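Last updated: 22nd September
Reading time: 4 minutes

4. Cloth in the Vollora solver

4.1 Why folded cloth is treated separately

Vollora was written for game and training-simulation teams who need cloth that runs in real time next to everything else a scene has to do. Earlier versions handled flags, curtains and loose clothing well enough. Folded cloth was another matter. A sheet hanging from two corners touches itself rarely and briefly, whereas a folded one touches itself almost everywhere and goes on doing so for as long as it is in the scene. The solver spent most of its time on contacts that had hardly changed from one step to the next, and the small errors left over made the layers creep apart.

Barrios and Arrieta first met the problem while building a hotel housekeeping trainer on the Grotus engine. Piles of linen left alone in a room would spread slowly across the shelf, and in a headset the movement was easy to notice. The fix used at the time was to swap the pile for a solid mesh until the user reached for it. The swap itself could be seen, and it failed if the user only brushed the pile with one hand.
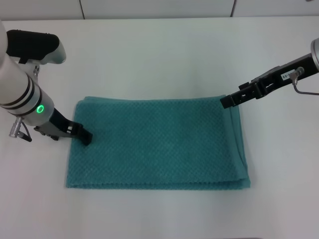
Figure 2. Folded towel on a white tabletop.

4.2 Layer groups

Our method keeps a record of which parts of a cloth have been at rest against each other, and joins them into what we call a layer group. Inside a group, the contacts are replaced by a single spring model that resists sliding and separation. The group is broken up again where the force on it passes a set limit, so a user can peel back one corner while the rest stays cheap to compute. The towel in Figure 2 has one corner slightly raised while most of it lies flat, and a shape of this kind would be held as one large group with a small free region at the top left. Its stacked edges are slightly offset, and we keep such offsets when a group is formed. Squaring them off saves a little memory but makes every towel in a room look machine-cut.

Surface weave is left to the shader. We tried adding it to the friction term and dropped the idea after testing, as users could not tell the two versions apart.

4.3 Test set-up

The test cloth was a rectangular mesh of 1186 vertices, folded by script and left to settle. We then ran it for 525 steps with no input and measured the drift of each layer from its starting position. The same run was repeated with the corner pulled by a tracked hand controller. All runs used the Remik contact library with its default settings, apart from the rest threshold, which Valdovinos lowered after early runs formed groups too soon.

Drift with layer groups switched on stayed below the width of a pixel at normal viewing distance. With them switched off, the top layer had visibly moved before the run ended. The pulled-corner runs were less tidy. Groups sometimes broke in a straight line across the mesh, following the triangle edges, and this remains to be fixed.

Related items
Section 3: Contact handling in Vollora
Section 5: User trials with the Sarmiento headset
Ruawai and Mladenović: Rest detection for thin shells
Release notes for May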